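The Case for the Patient Demonstrator
By Kianoush Ranjbar
August 2023 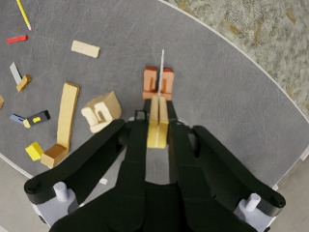 The gripper with a thin strip between its fingertips, in simulation. The strip runs through the slot of the orange-red block.

My uncle taught me to plane a door by standing behind me with his hands over mine, and for years I thought of that as the only proper way to hand a skill from one person to another. He talked the whole time, mostly about soccer, and very little of what he said had anything to do with the door. What I learned came through the wrists. I think of him more often than you might expect now that I spend my working days showing robots how to pick things up.

There are two ways we do it at Terano, which is a small shop with a big table and never enough chairs. You can take hold of the arm itself and walk it through the job, or you can sit a few feet away (or in another building, if the job is simulated) and steer it by remote control. People in my line of work have strong feelings about which is better, and I have heard the argument run straight through lunch and out the other side. Holding the arm gives you the weight of the thing. Steering it keeps your own hands out of the way and gives you only the gripper's fingers to work with, and I have come to believe that this second discipline is the one we ought to value more.

Take a thin strip and a block with two prongs. If I asked you to guide the strip along the slot between the prongs, you would do it while looking for your coffee. Your fingers would roll it a little, feel the side of the slot, back off and go again, and you would have no memory of any of that afterward. Now do it with two narrow pads that open and close and nothing else. Suddenly you have to decide where along the strip to take hold, and how to come at the block, and what to do about the other pieces lying around on the table. You become a beginner again, at my age or any other, and it is very good for you!

My colleague Houshang Azimi disagrees with me about a great deal, but we agree about this. He keeps his practice runs, all of them, including the ones where he drops the piece or bumps the block and has to go back around. When I started I threw mine out. I wanted a clean set, every motion smooth, as though I had been born with a gripper at the end of my arm. I recorded 149 of those in March and was terribly proud of them, and the policy we trained on them was lovely to watch right up to the moment something was a finger's width out of place, at which point it had no idea what to do with itself. How could it? I had never shown it anybody recovering from a small mistake.

So we mixed in Houshang's untidy runs, and after that I slowed down and stopped hiding my second tries. I won't pretend that this was a proper experiment. We changed the lighting in the simulator the same week, and one of those things may have mattered more than the other. Still, I know which change I would make again.

What worries me is the hurry. The talk at every meeting I go to is of volume, and I understand why, since a model will swallow whatever you feed it and ask for more. Somebody will tell you they need 1000 demonstrations by the end of the month, and so the people at the controls are paid by the run, and the runs get short and look alike. They learn to reset the table the same way each time. They learn which approach is quickest and never use another. I did a stretch of that kind of work myself, 40 runs before the first break, and by the end of it I could not have told you a single thing about the block in front of me.

I would rather pay people by the hour and let them wander a bit. Let them come in from the left for a change. Let them leave the other blocks scattered where they fell, and put the tools down among them, and work around the mess the way you would at a kitchen table with the mail still on it. Give them time to talk to each other, too. The best advice I have had about gripping thin pieces came from a man at the next station who had spent his life repairing clocks, and he gave it to me while we were waiting for a file to load.

It costs more, I know. Houshang has shown me the numbers, twice, with a kind expression on his face. But a demonstration is a lesson, and the learner on the other end takes in all of it, including the impatience. My uncle must have had other doors waiting that afternoon. He let me take the whole edge down by myself in the end, and then we hung it, and it stuck a little at the top, and he handed me back the plane.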